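April, notebook 14, simulation cell rules (Pimetti bench)

Continuing from the entry on reach limits. Rosalind Wojcik asked for the cell checklist to be written down before Brahim starts the next run of scripted picks, so the current version goes here. Comments in the margin, initials please.

**Scope.** Applies to the simulated cell only. The physical cell has its own sheet, kept by Darnell, and takes precedence wherever the two disagree. We keep the simulated cell under the same rules as the physical one so that a motion script can move across without being rewritten. Last quarter three scripts failed review on the physical side for things the simulator had let through: approach speed too high near the table, no defined home, gripper state assumed at start.

**1. Start state**

1.1 Fingers open, nothing held, before any script is loaded. The script must command the open position itself. Reading the state left over from the previous run is not acceptable.

1.2 Wrist view saved at start, full circle, no cropping and no lens correction. Reviewers need the outer part of the view as well as the middle.

1.3 Base and rail visible in at least one saved view. If neither shows, change the start pose and save again.
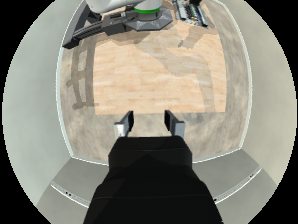
*Wrist view, fingers apart, nothing between them. Base with green ring at the far side of the wood panel.*

Checked against 1.1 to 1.3: passes. The arm shadow runs down the right part of the wood and over the near edge of the panel. Soledad wants shadows left on for all saved views. Agreed. They are a cheap second check on arm posture when the links themselves are mostly out of view, though I would not accept a shadow as the only evidence of anything.

**2. Speed and separation**

2.1 Tool speed limit 200 mm/s anywhere inside the table boundary, 60 mm/s for the final approach. These are our own numbers, carried over from the Dreltov job. They are lower than what the arm can do and will stay that way until Fitzgerald has finished the stopping distance runs.

2.2 The boundary is the outline of the work surface, not the wood panel. Two scripts used the panel edge and switched to the faster limit too early on the way out.

2.3 Keep-out volumes for all fixed equipment: rail, housing, tray. Each volume is drawn with margin on all sides and is checked for the whole arm, including the upper link. Checking the tool point alone has already caused one contact with the rail in simulation (see page 9).

2.4 A script may not disable a keep-out volume. If the task needs to reach inside one, the volume gets redrawn and the change is signed by a second person.

**3. Views for review**

3.1 The lens bends straight edges badly toward the rim. Do not take distances off these views. Clearance comes from the geometry log. Views are for orientation, finger state and obvious faults.

3.2 Where the shadow edges are jagged, log the shadow map setting with the view. Stepped edges make it hard to say where a shadow ends.

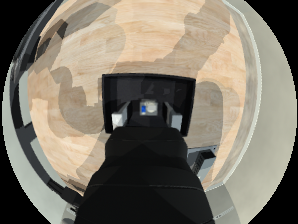 *Housing over the tabletop. Note stepped shadow outlines, 3.2.*

Brahim and I disagreed on this one. He read the dark band across the upper part of the table as an object lying on the surface. I read it as shadow. The same stepped outline shows up in the other patches, so I am staying with shadow, but a reviewer should not have to argue the point. Proposal: raise the shadow resolution for review renders only and leave the batch renders alone. Cost on a batch of 1000 would be too high for what we gain.

The gray device at the lower right, next to the forearm, also needs a line in the equipment list. I could not match it to an entry from this view alone. Rule 2.3 can't be checked for an item with no entry. Until it is listed, no motion into that corner.

**4. Stops**

4.1 Every script has a stop condition on contact force, on joint limit and on loss of the state feed. All three are tested before the first full run, each one separately.

4.2 After a stop the arm holds. No automatic return to home. Return is a separate command from the operator, after the log has been read.

4.3 Gripper keeps its last commanded state on stop. Soledad raised the case of a trapped part, where opening would be better. Left as is for now. The Kapoor fixtures have parts that would fall onto the rail if released.

4.4 Resume from mid-script is not allowed. Start again from 1.1.

**5. Records**

5.1 One folder per run: script version, start view, geometry log, stop tests, reviewer initials. A missing item means the run is not counted.

5.2 Failed runs are kept. Saven's people asked for them at the last audit and we had deleted about half.

5.3 Changes to this list go in as new lines with a date. No overwriting.

**Open items**

- Stopping distance at full extension, two payloads. Fitzgerald.
- Identify and list the gray device, then draw its keep-out volume. Me.
- Review render preset with finer shadows. Brahim.
- Compare section 4 with the physical cell sheet, 4.3 in particular. Darnell.
- Boundary fix for the two scripts under 2.2, then rerun the stop tests on both. Brahim, after the preset.

16:30. Rosalind has read sections 1 and 2 and signed them. She wants 2.4 to say who the second person can be. Suggest anyone on the cell roster except the author of the script. Sections 3 to 5 still unsigned.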